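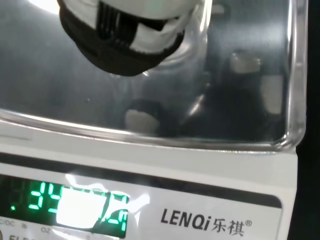
La balance LENQi sous la pince, récipient transparent sur le plateau.

Test : la balance LENQi au club de robotique
Par Clotilde Besson, 8 juin 2025

Au club Skitero, nos élèves préparent depuis octobre une épreuve de pesée pour la rencontre de Gresten. Le bras doit déposer une pièce dans un récipient, puis le programme Podumix compare le poids obtenu à la consigne. Il nous fallait une balance simple, lisible de loin, que l'on puisse remplacer sans vider la caisse. Nous avons payé la nôtre 60 euros d'occasion.

Premier point, l'affichage. Les chiffres verts sont grands et se lisent bien de face. Dès qu'une lampe donne sur la façade, en revanche, le reflet mange une partie des chiffres. Deux élèves ont noté de mauvaises valeurs à cause de cela. Il faut déplacer l'éclairage ou tourner la balance, et recommencer à chaque changement de table.

Le plateau en inox est carré et se nettoie d'un coup de chiffon. Un bécher en verre y tient debout sans difficulté.

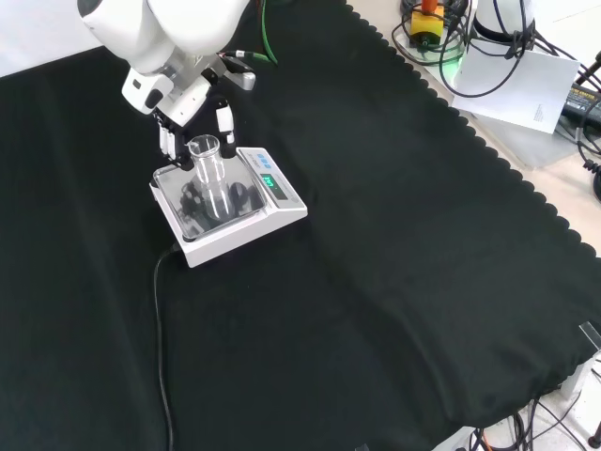 La stabilité nous a moins convaincus. Quand les doigts de la main frôlent le verre, la valeur bouge et met du temps à revenir. Nous avons fini par ajouter une pause de 14 secondes dans le programme avant chaque lecture. Sur 70 essais, 40 ont été validés du premier coup, et une bonne part des échecs venait de notre code de descente, trop rapide.

Le câble d'alimentation gêne aussi. Il traîne sur le tissu et il faut penser à l'écarter de la zone du bras. Les boutons bleus sont faciles à trouver, mais ils sont proches les uns des autres et on se trompe de touche.

Le modèle Shetty que nous avions avant était plus stable, mais son écran était trop petit pour un groupe.

Pour un club qui débute, je la conseille. Pour des mesures fines, prenez autre chose. Note : 3,5 sur 5.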